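3.2 Cleaning up the reference lists

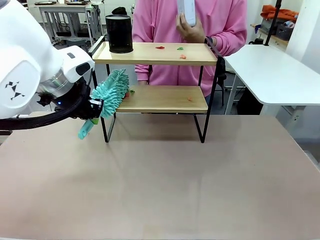
Figure 4. Dusting the lower shelf with a teal chenille duster.

I went into this part of the study thinking duplicates would be the big headache, and I was wrong. We pulled 1291 references out of the theses in the Suda collection and ran them through Zostis, the citation manager our library supports, and it merged most of the doubles without any help from me. What ate up my time was the small stuff – missing page ranges, journal names shortened three different ways, and captions cited as if they were articles. Figure 4 shows a teal duster held in a black gripper, pressed to the lower shelf of a two-tier unit. Students had cited captions under the figure number, the paper title or nothing at all. Meriem Benjelloun and I fixed 204 of these records by hand (we split them by department). I kept the original strings in a separate field, so anybody who disagrees with our choices can go back and redo them.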